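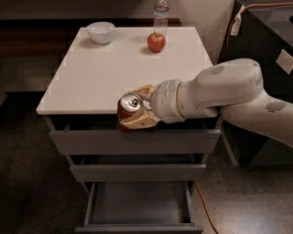 Figure 3. The cabinet task during collection. The gripper holds the can near the front edge of the top, over the partly open upper drawer.

4.2 What the demonstrations do and do not show

Claims about learning from demonstration tend to rest on the number of demonstrations. We think the number is a poor guide, and this section sets out why, using our own cabinet task as the case. The instruction given to each operator was short: put the can in a drawer, then close whatever is open. It left a good deal unsaid. Which drawer was meant, how far it should be open before the can goes in, and whether the other objects may be touched were all left to the person in control. We did this on purpose in the first round, as the published descriptions of similar tasks are no more precise than ours.

Demonstrations were recorded in two ways. In the first, the operator held the arm at the forearm and wrist and moved it by hand, with the motors set to carry the weight of the arm and little else. In the second, the operator drove the arm remotely through the Skodex handset and watched the view from the head camera. We kept 129 demonstrations, of which 34 were given by hand and the rest by remote control. Twelve operators took part, most of them students with no earlier practice on an arm of this kind.

The usual argument for hand guiding is that it feels natural, and the usual argument for remote control is that it keeps people out of the picture. Both are fair as far as they go. Neither tells us whether the recorded movement is one the robot ought to copy. People guiding the arm by hand stood at its side and leaned over the cabinet, and so chose paths that suited their own reach. Several swung the elbow wide for no reason the task required. A learner has no means of telling that this part of the movement was about the operator's shoulder. Remote operators had the opposite trouble. They moved in short bursts, stopped to look, and corrected. Their pauses often fell just before the can was lowered, and a policy trained on those recordings learned to pause there too, sometimes without ever starting again.

Figure 3 shows a point at which the two methods part company. The can is upright between the fingers, close to the front edge, and the gap into the top drawer is narrow. The bottom drawer stands much further out and has nothing in it. A person guiding the arm by hand would commonly let go with one hand, pull the top drawer wider, and carry on. That help does not appear in the joint record at all. We found it only by going back through the video, and we suspect that other data sets contain the same sort of help, unmarked. A remote operator had to settle the matter with the arm alone, either by putting the can down and opening the drawer or by going for the bottom one. These are three different tasks under one label.

The other objects raise a smaller problem. The bowl, the apple and the bottle were included as clutter, and were kept towards the back of the cabinet top. We had hoped they would teach the policy to leave things alone. In practice hardly any operator came near them, so the demonstrations hold almost no evidence of avoidance. When Orathai Kamolrat repeated the trials with the bowl moved to the front, the policy took the same path as before and went straight through it. It would be generous to call the earlier behaviour careful.

We also doubt our own success rate. The scoring rule counted a trial as a success if the can ended up in any drawer and that drawer was then closed. Under this rule the policy trained with Jeltonell on the full set did well, and nearly 12 per cent of its successes came from dropping the can into the bottom drawer from a height no person would choose. Whether that counts as having learned the task depends on what one thinks was being shown. The operators, asked afterwards, disagreed among themselves – two said that any drawer was fine, while others had taken it for granted that the top one was meant.

Some of this could be put right with more careful instructions, and in the second round, begun in October, we named the drawer and fixed how far each one stood open at the start. The paths became more alike and the policy more reliable. We are wary of reading much into that. Narrowing the task makes any method look better, hand guiding and remote control alike, and the comparison we set out to make becomes harder to see. The difference between the two methods in the second round was smaller than the difference between our best and worst operators using the same one.

For these reasons we report results by operator as well as by method, and we mark every recording in which a person touched the cabinet. We would ask for the same from others before accepting that one way of showing a task is better than another. A total on its own – ours included – says very little about what was taught.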